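Gripper faults out on clothes with drawstrings, cell goes into protective stop

Posted by Edgardo Soriano
3 November 2022

Hi all, hoping somebody has run into this. I look after a two-arm sorting cell in Plenville that picks clothes off a pile, and it had been behaving since June. Now I keep getting a protective stop with code 163 on one arm, always on the lift, never on the way down. T-shirts are fine. Shorts with a cord at the waist are what sets it off. The fingers close, the arm goes up a little, then bang, everything freezes and I have to clear it by hand. I've already swapped the finger pads and rerun the Pallo calibration (twice!) and I'm at firmware 2686. Is my force limit too low? It's set at 50 percent and I'm a bit scared to touch it.

Lorna Tan
Just turn the limit up. Ours is at max and it never stops.

Divina Quiambao
Please don't do what Lorna said, at least not first! That limit is what saves your wrist joint, and your own wrist too if you're reaching in to clear a snag. We had the very same stop on our Monti cell and I blamed the gripper for ages before I sat down and went through the wrist camera recordings. What I found was a cord looped under one finger, so when the arm lifted it was pulling against the rest of the pile, and the controller read that as a collision — fair enough, really. The other thing that got us was both arms going for the same piece. Each one feels a load it didn't expect and one of them gives up.

So I'd pull your recordings and look at where the fingers are compared to the waistband and the cord. These are from our cell, with the lime-green shorts:
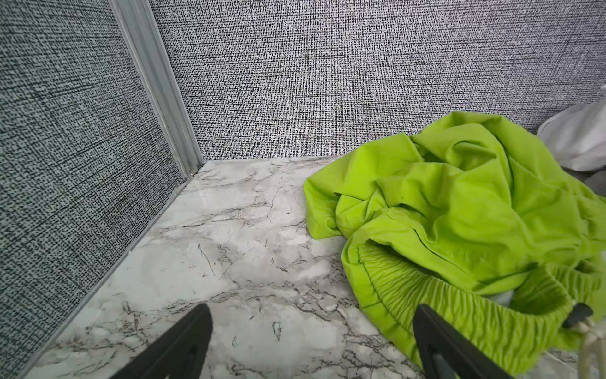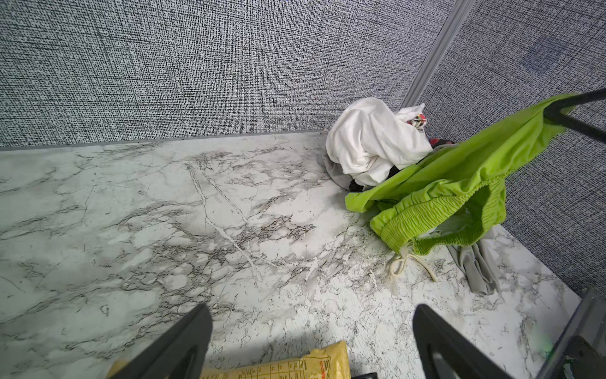 What fixed it for us was moving the grasp point onto the leg fabric, well away from the elastic, and adding a lockout so the second arm waits until the first one reports clear. We also slowed the first bit of the lift. I'd still leave your limit at 50 while you test. And hit the e-stop before you put a hand in there, even for a quick untangle. A protective stop can be cleared from the screen by somebody who doesn't know you're in the cell, and I've had that scare once already.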